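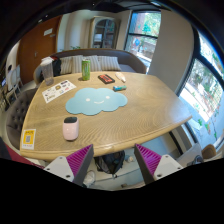
Zaltier has opened orders for the Xenos, a hand-held two-finger gripper with an onboard camera, sold as a kit for recording manipulation tasks without a robot arm. The company lists the kit at $1,826, with replacement finger pads at $35 a pair.

The pads are ribbed and can be swapped without removing the camera. Zaltier gives the weight as 700 grams and says one charge covers a half-day session of picking and placing small items on an ordinary tabletop.

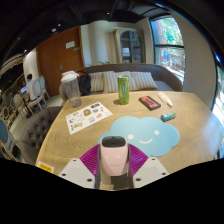

Recordings are stored on the tool and copied over a cable. The export software, called Grarkgate, aligns the video with finger opening and writes both to a single file – a step that earlier kits left to the buyer. It runs on a standard laptop and does not need a network connection.

Droltemdale, a training-data firm that tested a preproduction version, reported that 87 percent of its clips passed the software's tracking check. Most of the rejected clips involved fast wrist turns. Shipping is due to start in February. A left-handed grip will be sold separately.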